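Week 4 handout, Work & Automation. Typed up fast before class, February 5, 2021. Bring it with you, I'm not printing more.

Reading for today: the Zoretti case (all of it) and the first half of the Burimska interviews. If you only got through one, make it the interviews.

## Where we left off

- A job is a bundle of tasks. Machines take tasks, hardly ever the whole bundle.
- What's left of the bundle gets rearranged. Who does the rearranging? Usually the person writing the shift plan.
- Somebody always ends up with the bits the machine can't do. Those bits may be harder or duller or both.
- Binta asked last time if "deskilling" covers this. Partly. Keep the word, but say which skill and whose.

## Case: Zoretti, tray room

Catering supplier, one site, 247 people on payroll. Sends out 4000 breakfast and snack trays on a normal weekday. Tray room does three things: clear, sort, reset. Carton goes to one place, cup goes back on its stand, tray gets stacked. Sounds like nothing. Done all day it is a lot of wrist and shoulder.

Management bought two-armed stations from an integrator called Nwankwo. Pitch was: arms take the clearing, people move to packing and quality. Note the word "move". In the January plan it says "move or release". Different word, different meeting.

What the arms have to deal with is mixed stuff. Card, plastic, wood, ceramics or something like it, all different shapes. Old factory robots did the same part in the same spot forever. In a tray room the spot changes every time. A person doesn't notice this as difficulty at all, which is one reason the pay grade for the job was always low. Herman Yeoh (shift lead, interview 3) puts it like this:

> "They told us for years it was unskilled. Then the engineers came and spent a month on one cup."

Use that quote in the essay if you want but don't just drop it in, say what it does to the argument.

Think about the handling for a minute before the next section. A drink carton on its side with a round screw cap, an empty tray lying flat with a raised rim, a cup hung by its handle on a peg. Three different grips. The cup is the nasty one: you lift and unhook, or going back the other way you find the peg with the handle. Musa Akpan, eleven years in the room, did it without looking and talked while doing it.

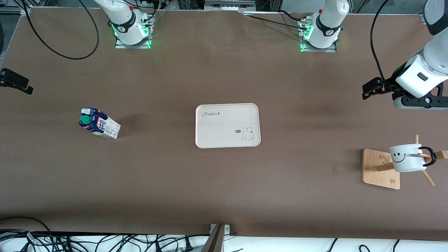
## What changed for the people

**1. New task: minding.** One person per pair of stations. Clears jams, puts fallen items back, presses resume. Called "cell attendant" on the rota. No grade for it yet at time of interviews.

**2. Pace.** Before, the room sped up and slowed down with the trucks. Now the line is planned at a flat rate and the attendant fits around it. Elsa Ikonen: the job is "waiting, then hurrying". Compare to control room work, week 2.

**3. Talk.** Long bench before, six people facing each other. Attendants stand further apart. Came up in nearly every interview and isn't in the project report at all. Think about why a report would miss that.

**4. Body.** Fewer sore wrists reported. Real gain, don't skip it becuase it spoils a sad story. More complaints about standing and about the lights.

**5. Knowing things.** Old hands knew which customers sent trays back with junk on them. That knowledge helped set up the stations. It was asked for in a 90 minute workshop, unpaid prep, no follow up. Whose knowledge is it after that?

## Training

Zoretti set aside 3000 dollars for training in the tray room. For the whole room. Covered safety and the resume button, more or less. Musa wanted to learn to re-teach a grip himself, the integrator said that was on their side of the contract. So when something new turned up (different cup, different carton) the room waited for a technician.

Ereck, the second site in the reading, did it the other way: two people from the floor got trained to adjust grips and got the grade to go with it. Slower start. Fewer call-outs later, according to their manager, who would say that. Beatriz Louro's interview is the better source, she was one of the two. She liked the work, did not like being the one blamed when the station stopped.

## Terms to know for the quiz

- *task bundle* – see above
- *residual work*: what's left over after the automated part
- *minding*: watching a machine plus stepping in
- *tacit knowledge*: know-how people use but don't spell out
- *line of contract*: my term, not in the book. Where the vendor's job stops and the floor's job starts. Draw it for both sites

## Group work (second half)

Groups of four, same as last week.

1. List the tasks in the tray room before and after. Mark who has each one.
2. Pick one task which got harder. Say how you would grade and pay it.
3. Rewrite the "move or release" paragraph so a worker could hold the company to it. Keep it short.
4. One group reports on Ereck instead, tell me which before the break.

## For next week

- Burimska interviews, second half. The warehouse one is long, skim the part about parking.
- One page, draft only, on point 3 or point 5 above. Not both.
- Office hour moved one hour later, same rooom.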